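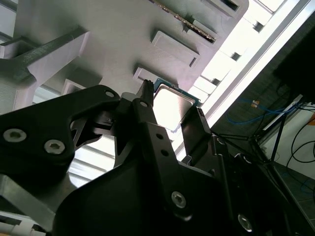
1. Processor and parts tray

1.1 Tray is clean, no loose screws in the pockets. OK
1.2 Processor is held by its sides, never by the underside. OK
1.3 Gold contacts on boards in the tray are not touched with bare fingers. OK, see comment
1.4 Processors which leave the tray are written in the bench log. NOT OK

Comment to 1.3: The nitrile gloves are on the shelf but the size S box is finished. Please order. A glove that is too big catches on the edge of the pocket.

Comment to 1.4: In the log for September I found 77 lines without initials. The Clustix form has a column for this and it is not difficult to fill. I ask everybody on the Gela bench to write initials at the moment of removing the part, because at the end of the shift one does not remember.

2. Before hands go inside the case

2.1 Power cord is out from the wall and from the case. OK
2.2 Power button was pressed for 3 seconds after unplugging. OK
2.3 Wrist strap is connected and tested. OK
2.4 Cables near the fan shroud are not pinched, and tied bundles are still tied. OK
2.5 Sharp metal edges are checked before reaching under a cable. See comment
2.6 Label on the shroud stays on. OK

Comment to 2.5: Vent panels with square holes have edges which can cut a finger when you push a screw from the wrong side. We had two small cuts since the last inspection. Both were from searching for a dropped screw. Use the magnet tool and do not search with the fingertips.

I also remind that a zip tie is cut with the flush cutter only. With the knife it is too easy to go through a yellow wire.
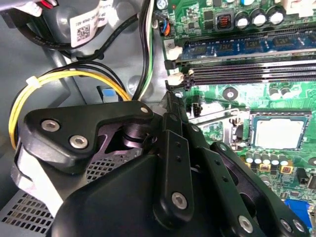
Velton Repair Hall, September

Second part of the inspection, done after the lunch break. Room light was measured at the bench and is enough. The case total since we started with this checklist is 2,715, and we will review the whole form when we come to 3,000.

3. Power supply

3.1 Rating label can be read and is not covered. OK
3.2 Supply is fixed and does not move when pushed lightly. OK
3.3 Housing of the supply is NEVER opened at this bench. OK
3.4 Wires are kept away from the edge of the chassis. PARTLY
3.5 Case lies flat and stable on its side. OK
3.6 Parts tray is placed where the elbow does not push it. PARTLY

Comment to 3.3: A Dell supply, or any other make, goes out as one whole piece. If it smells burnt or makes noise, put it in the red bin with a note. A supply holds charge also after the cord is removed, and for us there is nothing inside to repair.

Comment to 3.4: Wires of several colors come together in one corner of this type of case. When the cover is closed quickly they can be caught. Push them down by hand first, then close.

Comment to 3.6: The ridged surface is good against sliding of the case, but small screws roll into the grooves. Empty the grooves at the end of shift. 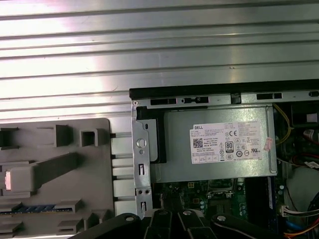 Jouko Heinonen asked if the pink stickers may be removed before the supply is weighed for shipping. My answer is no, please leave all stickers as they are. Some buyers, for example Gebretsadik, want to see the units the same as they came to us, and the weight of a sticker is nothing.

4. Motherboard and socket

4.1 Socket pins are looked at with the lamp from two directions. OK
4.2 Loading bracket is moved slowly and without force. OK
4.3 Old thermal paste is cleaned with alcohol wipe, one wipe per processor. OK
4.4 Memory slot latches are whole. OK
4.5 Tops of capacitors are flat, no bulge and no brown spots. OK
4.6 No tool is laid down on the board. NOT OK
4.7 Cooler is not mounted before the processor is checked by a second person. OK

Comment to 4.6: During my visit I saw a screwdriver lying on a board two times. The board had no power, but a small part can be scratched off and then the fault is looked for during hours. There is a mat on the left of each place. Tools go there.
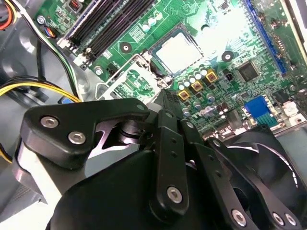 Vira Zhuravel wrote under this point that checking the capacitors should come before cleaning the processor, since a board with a bulged one is rejected anyway and the wipe is wasted. I agree with her. In the next version 4.5 will move up and become 4.1.

5. To do until next inspection

Order gloves size S
Initials in the log, every line
Second magnet tool for the bench by the door
Print new form with the changed order in part 4
Check wrist strap tester, the green lamp is weak

Result: passed with remarks. Points 1.4 and 4.6 will be looked at again without notice.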